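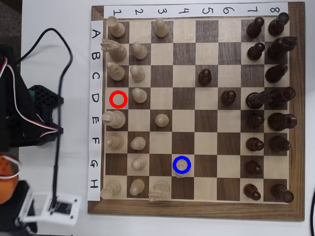
The first time my robot dropped the queen, I laughed. The second time I blamed the gripper. By the time it came down on the back of my hand I had been blaming the gripper for most of a summer, and I'd bought two new sets of fingertips for it, and I'd tried rubber bands, heat-shrink and a really unpleasant kind of tacky tape that I am still finding on my sleeves.

The gripper was fine. I owe that gripper an apology.

Let me back up. I live in Fladell, I write for a living, and like a lot of people who write for a living I have a side project I use to avoid writing. Mine is a small arm built from a Brekke kit, which is a pile of black 3D-printed brackets, a bag of hobby servos and more wire than you think could possibly belong to something that size. It sits at the edge of a white table next to a wooden chessboard. It doesn't play chess, exactly. An ordinary chess program on my laptop picks the moves, and the arm's only job is to carry them out: pick up the piece here, put it down there, don't wreck the furniture.

The part I was excited about is how it gets told. I don't feed it coordinates. A camera looks at the board, and the software draws a red circle on the camera picture around the square the piece is leaving and a blue circle around the square it's going to. The arm runs on a learned model that sees the picture, circles and all, and works out the motion for itself. I taught it by moving the arm through chess moves by hand, over and over, 1000 of them, with the circles on. (Yes, I did all of those myself. Yes, my back hurt. I listened to a lot of podcasts!) If you've ever tried to calibrate a cheap arm the old-fashioned way, with a ruler and a spreadsheet and a growing sense of dread, you'll see why circles felt like magic.

I'd even taped paper strips on the board, numbers across the top and letters down the side, so I could shout the right square at the laptop when things went sideways. They went sideways a lot, so the strips earned their keep.

And for a while it was great. Pawns went where pawns should go. Knights gave it a little trouble on account of the ears. I had friends over and the arm opened with a pawn and everybody clapped, which is a ridiculous thing to do for a pawn.

Then came the dropping. It would take hold of a piece, lift it nicely, start across the board, and partway there it would just open up. Clonk. Then it would go home and park itself, perfectly calm, as if the move were done. It happened most on long moves. Queen from D1 out to G4 was the classic. A rook would do it too if you gave the rook enough room. Short pawn moves were nearly always okay, and I took this as proof that it was a grip problem, as anybody would. Heavier piece, longer trip, more time to slip. It made such good sense that I never checked it.

What should have tipped me off is how tidy the drops were. A piece that slips out of a weak grip sort of slides, and the fingers snap shut behind it. Mine were opening, all the way, on purpose. I must have watched that happen dozens of times and I just didn't see it. I was busy looking at the queen rolling toward the floor.

The hand thing happened in July. I had a long move set up, the arm dropped the piece short, went home, parked. I reached in to stand the piece up again. The arm was done, right? It had parked. I had my hand flat over the middle of the board when it swung back out at full speed and came down on my knuckles with the fingers closed.

It's a small arm. I got a bruise and a scrape, and I said a word my neighbors probably heard. But I have had my face down at board level plenty of times, squinting at that gripper, and I thought about that for the rest of the evening. I unplugged the whole thing and left it unplugged until I could tell myself what it had been doing.

So I finally did the dull thing. I turned on recording in Dotitz, the capture program I use, and saved exactly what the model was being shown, frame by frame, next to what the servos were being told. I should have done it on the first dropped queen. I'd always looked at the live preview window instead, and the preview window looked terrific.

The recorded frames did not look terrific. They had ghosts in them.

I mean that pretty literally. There'd be a nice solid board, rooks and bishops you could practically pick up, and then somewhere on it a piece you could see through. Sometimes pale, sometimes barely an outline against a light square, like a smudge on a window. And in the frames just before a drop, the smudge was very often sitting right inside the blue circle.

Think about what that looks like to something that learned from pictures. In every one of my demonstrations, once there was a piece in the blue circle and none left in the red one, the next thing that happened was that the fingers opened and the arm went home. It had learned that lesson beautifully. Now it's halfway through a move, the red circle is empty (of course it is, it's holding the queen), and there's something faint and queen-ish in the blue one. Great, job's finished! Open up, go park.

I would love to tell you I knew right away where the ghosts were coming from. I spent several evenings suspecting the lens, then the window light, then the varnish on the board. I moved the lamp. I hung up a bedsheet. The bedsheet changed nothing and made the room look haunted, and that didn't help my mood.

It was a noise filter. Dotitz has a low-light cleanup option that mixes each new frame with older ones so the grain averages out. At my desk, with a still scene, it gives you a gorgeous smooth picture. Point it at something that moves and the old picture hangs around for a while, fading. I'd used the same board positions so many times in testing, resetting pieces by hand between tries, that a queen from the last attempt could still be hanging on G4 when the next attempt began. The preview window doesn't show the filtered stream. That's why it looked so good.

And I had switched the option on myself. It came in with an update, it had a friendly name, I clicked it. My training had all been recorded before that, with grainy, honest frames. So the arm had never once seen a see-through piece in its life, and nothing in it was built to say "huh, that's weird." These models don't do "huh." They pick the nearest thing they know.

The knuckles turned out to be the same bug from the other end. I'd written a little retry rule: when the arm parks, look at the board, and if the piece isn't on its target, go again. After the bad drop it parked, the ghost in the blue circle made the rule think everything was fine, so it waited. Then the ghost faded out. Now the circle was empty, the rule woke up and said go again, and my hand was in the way. The wait was long enough for a person to relax and reach in, which is about the worst length a wait could be.

So what did I change? The filter is off, obviously. I also stopped using the preview for anything that matters, and what's on my screen now is the same stream the model gets, grain and all. It's uglier and I've grown fond of it. I ran 60 long moves with the filter off and had no midair drops at all, then turned it back on for 10 more, just to be mean, and lost seven pieces.

But the change I care about is the boring one. The retry rule is gone. When the arm parks, it stays parked until I press a key, and the Niltis board that runs the servos now cuts their power as it parks, so even if my laptop has another bright idea there's nothing for it to move. It costs me a keypress every turn. My friends find this hugely disappointing, by the way. They liked it better when it seemed to be thinking.

I sent all this to the Brekke owners' message board, expecting to be told I was an idiot, and got a string of replies from people who'd had an arm move after it looked finished. Different causes, mostly. One had a timer left over from a test, another had a cable that dropped out and came back, and the laptop politely resumed where it left off. Every one of them had reached in first. "Parked" looks exactly like "off" when you're standing next to it, and with a hobby kit there's no fence and no light on a pole to tell you which one you've got.

I've added a light. It's a cheap red one, stuck to the table where I can't miss it, and it's wired to the servo power itself, so the software doesn't get a vote. If it's lit, my hands stay on my side of the table.

Knights are still a pain. It's the ears. I've got a new set of fingertips coming for that, and this time I'm going to watch the recordings before I put them on.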